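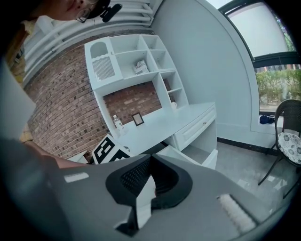

**Can I still put old furniture out at the curb in Tandel?**

Only with a sticker, starting in June 2019. A sticker costs $5, covers one piece, and has to be on the item before it goes out.

The Tandel public works office has ended the open curbside pickup that let households put out chairs, desks, dressers and bed frames on the last pickup of the month without calling ahead. Under the new setup, residents either buy a sticker and book a pickup or take the piece to the reuse shed on Kaltum Road, where drop-off is free.

The change was approved in April after the town added up what the old system had been picking up. Crews took 2402 pieces of furniture off the curb last year. Nearly all of it went to the transfer station, including a good deal that could have been used again, according to the office's report to the town council.

"The trouble was rain," said Nyokabi Mollel, who runs the solid waste division. "People put a perfectly good bookcase out in the evening and by the time the truck got there it was soaked. Particleboard swells and then there's nothing you can do with it. We were paying to haul away things that somebody three streets over would have been glad to have."

Booked pickups are made between 7 and 11 in the morning, and items may not be put out before 6 that same morning. If the forecast calls for rain, the office will phone or email to offer another slot. Residents can turn it down and go ahead anyway, but pieces that get wet will be treated as trash.

Stickers are sold at the town clerk's window, at the library desk and at Velletti Hardware on Main Street. They are orange this year and don't expire. A sectional couch counts as one piece if the sections are set out together. A table and its chairs don't – the table needs a sticker and so does each chair, unless the chairs stack, in which case one sticker covers the stack. A desk with a hutch on top counts as one piece if the two parts are screwed together and as two if they aren't.

That last rule drew the most complaints at the April meeting. Several residents of the Salinas Street apartments said they had no way to move a desk and hutch down the stairs without taking it apart, and asked why they should pay twice for doing so. The council left the rule as written but told the office to report back on it in the fall. Mollel said crews have been asked to use common sense in the meantime.

The office also asks residents to do the following before a pickup or a drop-off:

- Empty every drawer and check behind and under them. The shed's lost-and-found drawer already holds keys, a passport and a set of baby spoons.
- Tape drawers and doors shut with painter's tape. Packing tape pulls off paint and veneer.
- Put screws, shelf pins and loose knobs in a bag and tape the bag inside the piece.
- Take off glass tops and mirrors and bring them separately, wrapped in a blanket or cardboard.
- Leave wall straps and brackets with the piece if you still have them.

Mattresses, box springs, recliners with motors and anything with a stuffed seat that smells of smoke or pets can't go to the shed. Mattresses are handled under a separate program with its own fee, which has not changed. Cribs and high chairs are not accepted in any condition. The town's insurer asked for that one, Mollel said, and the office doesn't plan to revisit it.

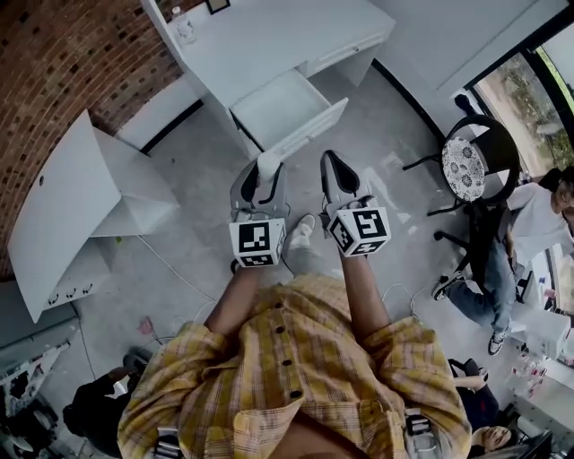
The shed itself opened last fall in the old road salt building and has been running on short hours until now. It will be open five days a week under the new schedule, with a late evening added for people who work days. Two part-time attendants have been hired. They check each piece at the door for broken joints, bedbugs and missing hardware, and they can refuse items. A refused item has to go home with the person who brought it or be taken across the yard to the transfer station at the regular rate.

Anyone with a Tandel address may take furniture from the shed at no charge, with a limit of two pieces per visit. Residents of neighboring towns can take what is left after a piece has sat for two weeks. Dealers are asked to stay away, though the office has no real means of checking.

Drawers have turned out to be the main thing that keeps a dresser or desk from being taken. Mollel said people walk up, pull the top one, and move on if it sticks. The attendants now rub a plain candle along wooden runners when a piece comes in and tighten the screws on metal slides. Pieces treated that way have been leaving the shed within a few days, she said, including two heavy oak dressers that had been there all winter.

The town expects to save money on hauling but hasn't put a figure on it. Sticker sales are supposed to cover the cost of the booked pickups and part of the attendants' wages. The remainder comes out of a reuse grant that runs through next year. After that, the council will have to decide if the shed gets its own line in the budget.

Not everyone on the council was in favor. Two members voted against the sticker, saying it would lead to more dumping along the river road, where public works already clears out couches and tires every spring. The office has agreed to keep a separate log of what it finds there. The fine for dumping remains $400 for a first offense.

Households that get help with their water bill can have four free stickers a year by showing the same letter at the clerk's window. Residents over 70 and people with a disability can ask for a crew to bring a piece out from inside the home, provided it is on the ground floor and the path to the door is clear. There is no extra charge for this, but it has to be requested when the pickup is booked. Crews won't take doors off hinges or disconnect anything.

Pickups can be booked by phone or at the public works window at town hall. The online form isn't ready. Furniture left at the curb without a sticker will get a yellow notice for the first two months and will then be handled as dumping.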